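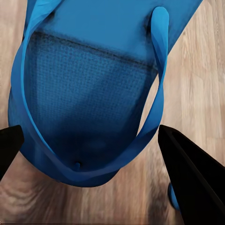
Terier repairs and refinishes floors and walls in flats and small houses, and on this page we have collected the questions which customers send us most often before the work starts. Please read it before you telephone, it may save you a call. Most of our customers have a light wooden floor, and the first thing we ask of them is simple: the floor must be free, down to the last blue flip-flop. Everything else we can arrange together.

Which areas do you cover?
We work in Culomov and in the villages on the Căpraru side of the river. For other places please write to us first. We sometimes accept a job further away if it takes more than three days, but then we add the travel to the offer.

How do I get a price?
You send us the size of the rooms, the age of the building if you know it, and the name of the street. We come to look, and the written offer arrives within one week. The visit is free of charge. An offer is valid for 30 days. After this time we can usually keep the same price for labour, but materials may be changed.

Do I have to pay something in advance?
Yes. We ask for a deposit of 200 euros when you accept the offer, and it is taken off the final invoice. If you cancel more than one week before the agreed start, you receive it back in full. With shorter notice we keep it, unless we find another customer for the same days.

What must I do before you come?
Please empty the rooms, including the curtains if they touch the floor. Heavy furniture, such as a wardrobe or a piano, can stay if it was mentioned during the visit - we move it from one half of the room to the other, and this is written in the offer as a separate line. We do not move aquariums.

Can I stay at home during the work?
For painting and small repairs, yes. For sanding it is possible but not very pleasant, even with the extraction on. During varnishing we ask you to sleep in another place for at least one night. The same is valid for cats and dogs.

When can I walk on the floor again?
In socks, the next day after the last coat. In shoes, after three days. Carpets should wait two weeks, and please do not wash the floor with water before that. If we used oil in place of varnish, you will get a different sheet with its own times, and then you should follow the sheet and not this page.

Which colours do you recommend for the walls?
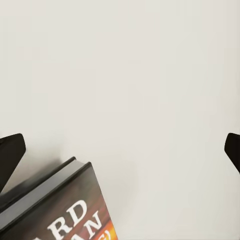 We do not like to choose for the customer, but we can tell you what is asked for. Off-white is still ordered more than all other colours together, and in north rooms we mix it a little warmer so that it does not become blue in the evening. You should know that on a smooth, pale surface of this kind every dark thing stands out sharply, and also that small differences in tone can be noticed when the light changes. If this would disturb you, take a shade darker or a fully matt finish. We paint two test squares without extra cost. Please look at them in the morning and again with the lamp on before you decide.

What is Vasard?
Vasard is the name of our maintenance plan, not of a paint, as some customers have believed. Once a year we come, check the floor and the skirting boards, fill small cracks and repair the scratches which can be repaired without sanding. You can join it at the end of any job with us. It is not possible to join with a floor made by another company, at least not now.

At what time do you start?
We start at 8 in the morning and finish at 5. Noisy machines are used only between 9 and 1, and again after 3. If your building has stricter rules, please send us a copy of them. On Saturday we work only by agreement, and never before 11.

Who cleans after the work?
We do. We vacuum the rooms and the stairs we have used, and we take the dust bags and empty tins with us. Windows are not included. A fine dust can still come down during the following days, mostly from the top of doors and lamps, and a dry cloth is enough for it.

I have found a mistake after you left. What now?
Write to us with a photo and your order number. We answer on the next working day and we come back within two weeks. Small cracks near the window in the first winter are normal in new plaster - we fill them once, free of charge, when the heating season is over.

How can I pay?
By bank transfer or by card at our office. The office is on Căpraru Street 387, the entrance is from the yard, and the bell has the name Terier on it. Invoices are sent by e-mail, and on paper if you ask for it.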